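Chapter 7
Care and Inspection of Wrist Cameras on Bench Cells

7.1 Scope of this chapter

A bench cell of the kind treated in Chapters 5 and 6 has one camera at the head and one small camera at each wrist. The head camera is fixed, sits well clear of the work and seldom needs more than a wipe. The wrist cameras travel with the arms. They are knocked, they collect dust and skin oil, and their cables are bent every time the wrist turns. Most of the maintenance hours on such a cell are spent on the last 500 mm of cable.

This chapter follows the routine used on the Gorcombe bench, a two-arm cell with Allell wrist cameras and a Memell cable set. The order of work carries over to other makes. Torque values and part numbers do not, and should be read from the supplier's sheet.

7.2 Before starting

Stop the cell and lock out the arm supply. Leave the camera supply on, as the pictures from all cameras must be compared while the arms are still. Record the arm positions. If a gripper is holding something, note what it is and support it before the gripper is released.

Tools needed: a 2 mm hex key, lint-free wipes, lens fluid, a hand blower, a spare camera cable and the cell log. Do not use compressed air from the shop line. It carries oil, and at full pressure it will push grit under the lens ring.

7.3 Reading the pictures

Save one picture from each camera and look at them side by side at full size. The head picture gives the reference for light and layout. Check the table edge, the items on the table and the gripper in turn, and confirm that each is sharp. A wrist picture is then judged for three things: contrast, edges and colour. Grey alone is not a fault, as a plain surface will give a grey picture. Loss of every firm edge calls for a closer check.

Aileen Tagle's bench notes, dated 05/10/2023, put the head camera first in the sequence for this reason. A technician who opens the wrist pictures first has nothing to judge them against.

Figure 7.1 Head camera, spoon held in the gripper. Figures 7.2 and 7.3 Wrist-mounted cameras, low contrast and no firm edges.
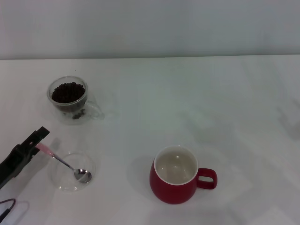
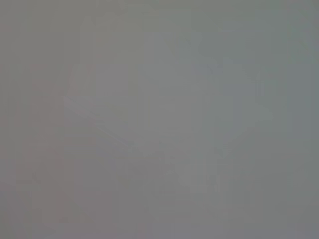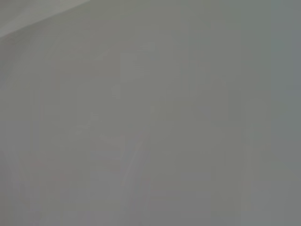
7.4 Order of checks

Low contrast at the wrist has several possible causes, and the picture by itself does not separate them. Work from the cheapest check to the dearest.

First, look at the lens under a hand lamp held at a low angle. A film of oil shows as a rainbow sheen. Blow off loose grit, then wipe once from the centre outward with a damp wipe and discard it. Save a new picture.

Second, check the working distance. Place the Lumanlan target card square to the lens at the distance given on the camera sheet. If the card is sharp there, the lens is sound and the earlier picture was taken outside the focus range.

Third, check the focus ring. It is held by a single set screw, which can back out under vibration. Turn the ring a little at a time and save a picture at each step – the live view lags and will lead you past the best point. Tighten the screw and repeat the card check.

Fourth, check the stream settings. A link that is short of bandwidth may drop to heavy compression, and fine detail is lost before the frame rate falls. Compare the set rate with the rate shown in the log. On the Gorcombe bench the cameras share one hub, and any cable longer than 2000 mm is rejected.

Last, swap the cable. If the picture recovers, tag the old cable and inspect it at the wrist clamp, where the bend is tightest.

7.5 Service intervals

Clean the wrist lenses after every 16 hours of running. Repeat the card check after every 50 hours, and again after any collision stop, however light. Cable clamps are checked at the same time as the card. Enter the result in the log even where no adjustment was made, and keep the saved pictures with the entry. Section 7.6 deals with removing the camera from its bracket.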